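Okham Opens Its Two-Arm Teaching Bench to Outside Partners

Small manufacturers can now bring their own fiddly jobs to Embridge and have an experienced operator show them to a pair of robot arms

EMBRIDGE, January. Okham, the company behind the Flokance remote teaching system, is delighted to announce that its two-arm teaching bench is open to outside partners for the first time, after a long and very happy stretch of in-house work with cables, plugs and small hand tools.

The idea behind Flokance will be familiar to anyone who has ever learned a trade by standing next to somebody good at it. An operator sits at a pair of hand controllers, and the two arms at the bench follow along as the operator works through a task from start to finish. Every motion is recorded, along with the views from the cameras, and the recordings become the lessons from which the robot learns to do the job without a person at the controls. No one has to write out a list of positions, and the person doing the teaching needs no background in programming at all.
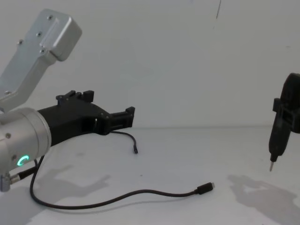

Cable and screwdriver work at the Okham teaching bench in Embridge.

"We have wanted to open these doors for a long while," said Sanne Van der Linden, managing director of Okham. "The people who build things for a living know so much in their hands that they would struggle to put on paper, and it has been a real pleasure to give them a way of passing it along. I still get a little thrill when an operator settles in and the arms start to move the way that person moves."

Okham's own operators have recorded 671 demonstrations on the bench so far, most of them involving cables. Soft, springy things that never lie the same way twice have always been hard to automate, and the team felt (rightly, as we like to think) that it was better to begin with a hard job that customers really have than with an easy one that they don't.

"A cable has its own opinion about where it wants to go," said Elif Naz Kılıçarslan, who leads operator training. "When I teach a new operator, I ask them to slow down, keep the fingers open until they are quite sure of the approach, and look at the wrist view before they close on anything. We keep the clumsy tries too, as long as the operator recovers, and I'm rather fond of those."

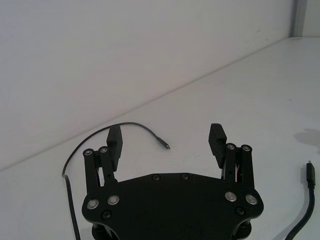

The Jardine Pilot

The first outside partner is Jardine, a family-owned maker of bench instruments that fits short leads and connectors by hand at the end of its line. Over 13 weeks, two Jardine assemblers will take turns at the controllers in Embridge, and Okham's engineers will train and test the system on what they record. Each assembler will get a full introduction to the controls before any recording begins, and there is plenty of free practice built into the schedule, with coffee.

Kamran Hashmi, production manager at Jardine, said his team was curious from the first visit. "Our assemblers asked better questions than I did," he said. "They wanted to know how you line up a plug when you can't feel it in your fingers, and they were handed the controllers and invited to find out."
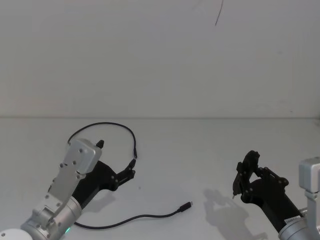

Jardine will keep full ownership of its recordings, and the same will hold for every partner who follows. Okham is asking each partner for 80 demonstrations of a task to start with, after which the two teams sit down together, go over the results and decide whether to record more or try the job a different way.

Applications for the next places on the bench are welcome now from companies of any size. Kaan Özkan, who looks after partnerships, is glad to talk through a task by phone or to arrange a visit, and he encourages people to bring the real parts with them, scratched ones included.

About Okham

Okham develops tools that let skilled people teach robots by remote control. The company designs and supports the Flokance system from its workshop in Embridge.

Press contact: Kaan Uysal, Okham press office, Embridge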